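My steamer and the small kitchen

19 Jun 2020

When I moved to Tomoana in December, I brought only two suitcases, and one of them was half full of kitchen things. My sister thought it was foolish. But I paid 900 for a new pot in the first month and after that she agreed with me.

The bamboo steamer I bought later, in the market at Clellell. I make dumplings in it, also sweet potato, and sometimes yesterday's bread, which becomes soft again.

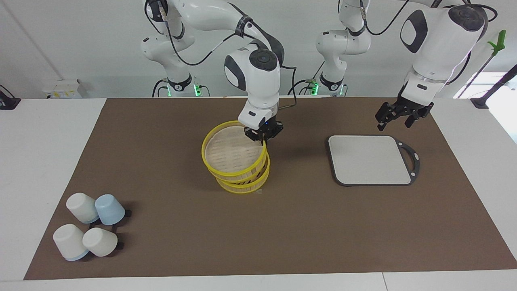
Storing a steamer is more difficult than cooking with it. I have 11 shelves in this apartment but almost all are too narrow, so the steamer must live on the table with the other daily things. I keep the tiers in one stack, and I like how the yellow rims look one above another. The cups stay near it, upside down, so no dust goes inside. For the cutting board I prefer a kind with a loop handle, like the gray one with the dark border, as I can hang it on a hook when I need the space.

After washing I let each tier dry standing on its side for one night - my first steamer got black spots when I was too lazy for this. I do not use soap, only hot water and a brush.

Next I want to try the rice cakes from Nandamach. The recipe asks for a cloth under the dough and I still have to buy one.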